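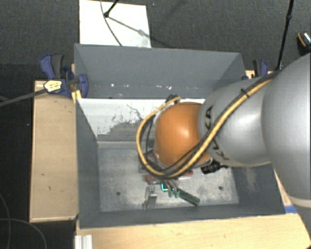 Huw Gethin thinks I should just throw the pan out. He told me so twice over dinner, and then once more by text when he got home, in case I'd missed it. A new one is 20 bucks, he wrote, and it won't look like it came out of a ditch.

Well, I'm keeping it! The pan is older than I am, my aunt bought it at a church sale in Prellstead, and the bottom is so scratched up you could strike a match on it. It also makes the best cornbread I've ever had. I don't know when we all decided that a scratch means a thing is finished, but I'd like us to undecide it.

I get that some wear matters. If the handle wobbles, fix it or let it go. If a nonstick coating is coming off in your eggs, please, get rid of it (I held on to one of those far too long and I'm not proud). But most of what people call worn out is only a change in how the thing looks. A cutting board with knife marks still cuts. My boots have a gray patch on each toe that no polish will cover, and my feet have never complained.

Last January I went shopping for a kitchen table and the store had one for $695 with dents already in it. Put there on purpose, at the factory! The plain one next to it was cheaper. I stood there doing the math on what somebody was charging per dent, and then I went home to my own table, which has plenty, including the long burn from when Nadja Strebel set down the fondue pot and we all kept talking.

Huw's side of it is that old stuff makes a house look sad, and that guests notice. Maybe they do. I notice things in other people's houses too, and what I like is the stair with the dip in the middle and the armchair with one bald arm where somebody reads every night. I've never once gone home thinking about a spotless counter.

Anyway, he's coming back next week and I'm making cornbread again. He had three pieces last time.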